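3.2 Setting up and looking after the two-arm cell

We would like to spend a little time on the cell itself, as a good deal of what we learned over the course of the Zerelwood project came from keeping one modest machine in working order, and readers who are thinking of building something like it may find the housekeeping as useful as the results. The cell was put together in our workshop at Nellton, where it has stayed ever since, and it has now run 1407 logged episodes of the frame-and-sheet task on the same pair of arms.

The tabletop has a mottled beige and cream pattern, and we closed it in on three sides with plain pale panels held between aluminium corner posts. We had started out with the back side open, and the policies we trained in those early weeks grew oddly fond of whatever happened to be standing behind the table that day (a stool, a coat, once a very large box of printer paper). After the panels went in we threw out the first 446 episodes and began again, which hurt a bit at the time but which we have never regretted. The two arms are mounted at the front corners and reach in toward the middle, so that each can get to a little more than its own half of the table. Figure 4 shows the cell during the frame-and-sheet task.

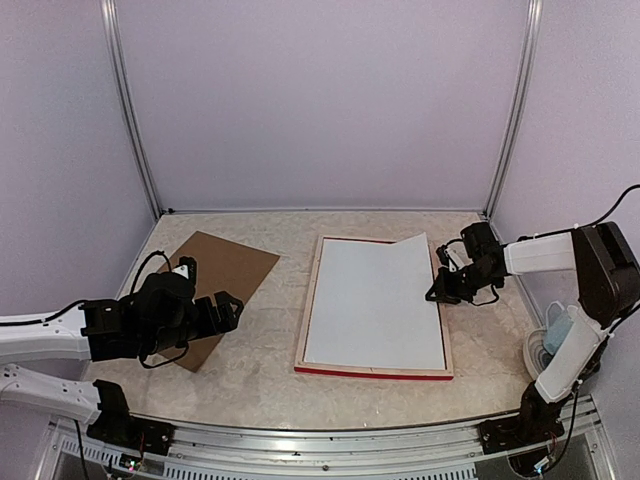

Figure 4. The two-arm cell with the wooden frame, the white sheet and the brown board on the tabletop. The right gripper is at the right border of the frame, where one far corner of the sheet stands up; the left gripper is over by the board.

Our daily routine is a short one, and we have tried hard to keep it that way. Before the first episode, the operator moves each arm slowly by hand through its full reach and listens. A healthy joint is quiet all the way around, and a joint that ticks or drags gets written down in the log even if it goes on to behave perfectly well for the rest of the day. The fingertips are then closed on a gauge block, and the reading is compared with the one from the day before. We wipe the tabletop and the fingers with a dry cloth, and we check that the cables at each wrist still have enough slack for the joint to turn all the way without pulling.

Those wrist cables deserve a paragraph of their own, for they gave us more trouble than everything else put together! In our first layout they were tied down close to the links, which looked very tidy and failed again and again at the connector. We now leave a generous loop at the wrist and let the cable move as it likes. Loops do catch on things now and then, so the starting positions of the objects were shifted a little toward the center of the table, and the Maldonado controller was set to stop an arm when the wrist current stays above its limit for 2 seconds.

Every 700 episodes we do a longer service. The arms are taken off their mounts, the screws in the links are checked for tightness, the gripper fingers are replaced whether or not they look worn, and the zero position of every joint is set again using the Fundix alignment jig. Remounting always moves the bases by a small amount, however careful one is, so we repeat the camera calibration in full afterward and record a handful of test episodes before any new data is kept.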